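In Praise of the Long Grocery Trip

By Yaa Amissah
November 7, 2025

Print this article | E-mail to a friend

My sister-in-law does all her food shopping on her phone, usually while she's brushing her teeth, and she can't understand why I still give up most of a morning to it. She has asked me this kindly, more than once, and I've never given her a good answer. I tend to mumble something about picking my own tomatoes. So this is my attempt at the longer answer, and I hope she'll forgive me for putting it in the paper.

When I moved to Rustby I knew exactly one person, and he was my landlord. I learned the town by buying food in it. The man at the fish counter taught me which streets flood in May. A woman I only ever met in front of the dried beans told me where to get my glasses fixed, and later on, when my mother was sick, she asked after her every single time I saw her (I still don't know her last name, and at this point I'm much too embarrassed to ask). You can't get that from a box on the porch, however neatly it's been packed.

Now, I know what people say about time. I raised two kids and worked a job with a 40-minute drive each way, and there were years when I would have kissed the feet of anybody who brought me milk and bread. If you're in those years now, please order whatever you like and sleep in! I'm really talking to the rest of us, the ones who have the time and have gotten out of the habit of spending it on each other. 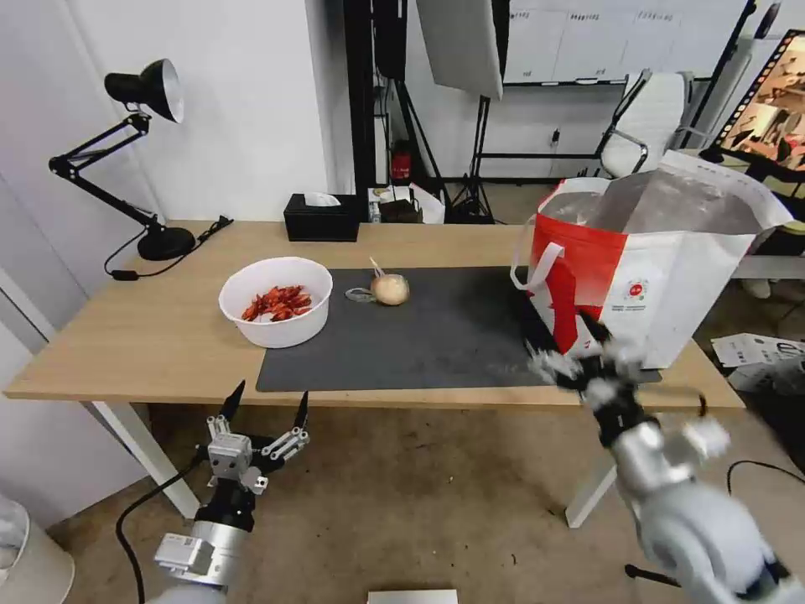

I also think we cook better when we shop in person, and I'll stand by that even though my own family has teased me over it. When you type a list, you type what you bought the last time. When you walk the aisles you get talked into things. I had never cooked a turnip in my life until a stranger at the Fetville market told me to roast them with honey, and she was so sure of herself that I went home and did it. Some of these ideas have been terrible. There was a bitter melon soup that my husband, who will eat almost anything, asked me very gently not to make again.

What worries me is that the shops can't wait around for us to feel sentimental. Brudau's, over on the east side, used to have seven people working the counters in the morning. The last time I went in there were two, and one of them was on her way out the door to make deliveries. I don't blame the owners one bit. They're following their customers, and their customers have gone home.

I'm not asking anybody to give up their apps. I'd only ask you to take one trip a month, on foot if you can manage it, without headphones, and to buy one thing you don't know how to cook. Ask the person next to you what to do with it. They'll be startled for a second, and then in my experience they'll talk for ten minutes, so don't go when you've left the car at a meter.

Reader comments

Kobina Abugri: Enjoyed this very much. My father ran a stall for years and he would have agreed with every word except the part about ten minutes. He never let anyone go in under twenty.

fetville_mom: I'm in "those years" right now with twins, so thank you for the pass. Will try again when they're 8.

R. Akolgo: Nice column but the parking downtown is a disgrace and that's why people stay home. Fix the parking.

E-mail the editor | Copyright 2025, all rights reserved | Back to top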